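Thursday, February 19, 2026

Up before the alarm for once, and I know exactly why. Today was the day for the little town! I have been carrying it in my head since the weekend, the streets, the shop, the bit of green at one end, and I couldn't wait to get on the floor with it.

Coffee first, then the big white sheet. I shook it out in the back room and it is creased all over and covered in black scuffs from everything I've done on it before. I thought for a minute about ironing it. Then I decided I like it the way it is. The long creases make very good roads if you squint, and I got two of the streets just by following them. The marks stay too. A town should have some dirt in it.

Delali Ametepe came by at ten with a shoebox of odds and ends for me, bless her. She said take what I want and give the rest back, which was a mistake, as I want all of it. We sat on the floor and named things for a good hour. The town is Brunenar (her idea, she said it sounds like a place with one bus a day). The river is the Gilter, and it doesn't exist yet, I still need something blue. The family who run the supermarket are the Kneževičs, and they have opinions about parking.

The supermarket is my favorite thing so far — a flat tile, orange at the top and bottom with a yellow band through it and SUPERMARKET in white letters. I keep turning it around so it faces a different street. I want people to come into town from the far side, so from where I sit the word is upside down, and I've made up my mind to leave it like that. It does have a scuff right across the yellow. Fine by me, the Kneževičs can wash it in August.

Then the yellow block with the red stripes. I love this block! It's so bright that everything else looks sleepy next to it. Delali thinks fire station. I think bus depot, what with the one bus. We went back and forth on this longer than two grown women should, and she had to leave for work before we settled it.

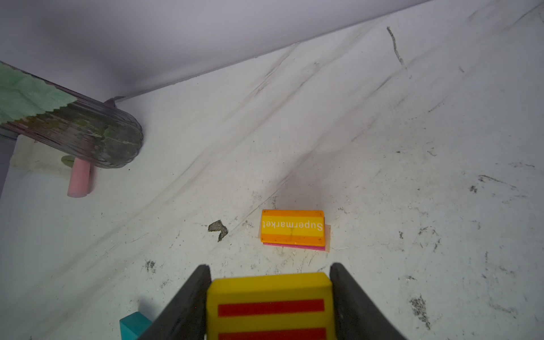 Evening

Back at it after supper, just for half an hour, which became two. I've been thinking about the park. I have the green leaf with the jagged edge (artificial, so it will last forever) and the see-through cylinder, and I'm going to make them the Ludov gardens, with the cylinder on its side as the glasshouse. It already has that murky gray-green look inside, like an old glasshouse nobody has scrubbed in years. I am so pleased with that. The pink stick can be a monument. To what, I'll ask Delali.

Called her at nine to report. She said monument to the bus driver, and she is still saying fire station. I told her there's room for both if I find another block, so now I'm on the lookout for a second one, red if possible.

Tomorrow: something blue for the Gilter, maybe that old scarf in the hall closet. Ask Delali if she wants the shoebox back. Buy bread.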